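Progress note, gripper comparison, Jirthorpe bench
To: program office, Claven Fund
From: Tipene Sheehan
21 January 2020

Short one, sorry, write-up still owed. Both arms up and talking to the Abera controller. Egg task running daily. Grant line for fingers is nearly used, $1,470 left.
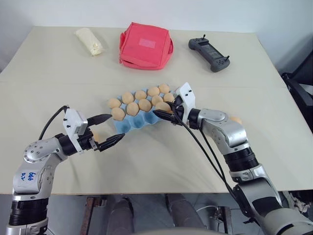

Main question this period was finger shape. Pointed fingers vs the old Bramoser flat pads. Pointed ones get down between the cups much better, flat pads kept riding up on the dividers. Staying with pointed for now. Lost 2 eggs in some 8 sessions, both with the flat pads, both on closing. Close speed has been cut and I want to leave it alone till March.
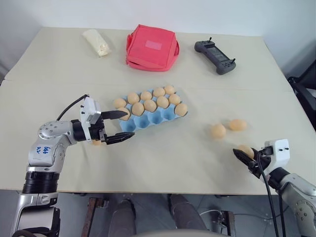
Left/right handover of the work is the slow part. Arms share one tray and the planner is too cautious, so one waits while the other moves. Worst along the front row. With the tray like this, back and middle rows full and just the right-end egg in at the front, the left gripper has four open cups on its side to go for and the right one has to come in from the near corner. Trying a fixed split by side next, should cut the waiting. Tray on a diagonal is deliberate, wrists clear eachother better. 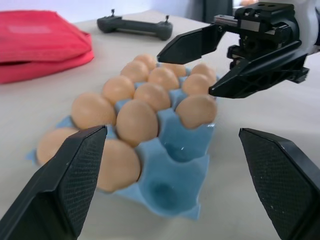 Wrist cameras: good on position, poor on depth close in. Exposure also needs work, pale table washes out. Have asked for a quote on 2 replacment units, will forward when it comes. Cable routing on the right arm still on the list.

Need from you: ok to move the leftover finger money to cameras. Full numbers with the March report.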